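Ticket 2061: White table, gray haze and a slight rock
Opened by: Eilidh MacBrayne
Product: Ornero table, white top
Status: Solved

First post, Saturday morning

Hi all! I love this table, so please read this as a fan writing in and not as a complaint. We've had the Ornero in the workroom since April and it gets used for everything: cutting fabric, wrapping parcels, jigsaw puzzles, my taxes.

Two problems. First, the top has gone a bit gray. There's no stain I can point to, it's more of a film, and it shows most when you look across the table toward the window. Second, it rocks when I lean on one corner. Only a little, but enough to send a pencil rolling.

What I've tried so far:
Warm water and a soft cloth. Looked great for an hour, then the haze came back.
Dish soap, a small squirt in a bowl of water. Worse!
Tightened all the bolts I could reach from underneath. No change to the rock.
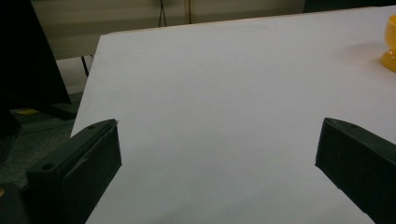
I did wonder about going in with a scrub sponge but I chickened out. Is there a finish on the top that I'd be taking off?

Reply from Paiva support

Hi Eilidh, glad the table is earning its keep. Please don't use the scrub sponge, it will dull the top for good. Two questions for you. Has anything else been used on the surface, such as a spray polish? And does the table rock in the same direction if you turn it end for end?

Update, 11:20

Yes to the polish, guilty. I used Ukis spray on it every week for months (I had half a can left over from the bookshelves and it smells wonderful). And I turned the table around with my neighbor's help, and now the rock is at the other corner of the table, so the low spot stayed put in the room. It's my floor! I am weirdly delighted by this.

Reply from Paiva support

Good test, and that settles the second one. Wind out the foot nearest the low spot a turn at a time until the rocking stops. For the haze, you most likely have layers of polish with soap on top. Mix one part white vinegar with 20 parts water, wipe a small patch, leave it 15 seconds, then wipe again with plain water and dry it with a clean towel. If that patch looks better, do the rest in sections.

Update, 3:45

Did the patch by the far corner first, then got carried away and did the lot. The cloth came up sticky and kind of yellow, so there was clearly plenty to come off. I changed the water more often than I expected to. 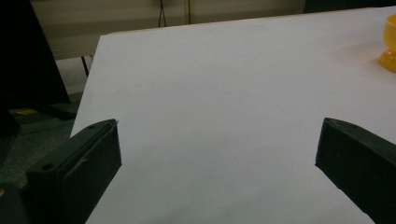

Feet next. Two and a half turns on the one nearest the door and the pencil stays where I put it. I've also slid a Plastik felt pad under that foot so it won't dent the carpet.

One leftover question: is it okay to cut on this with a rotary cutter if I use a mat?

Reply from Paiva support

Yes, with a mat that's fine. Keep the mat flat and lift it now and then so grit doesn't collect underneath. Closing this one, but reply here if the haze comes back and we'll reopen it.

Eilidh MacBrayne, 4:10

Will do, thank you so much! The Ukis has gone back to the bookshelves.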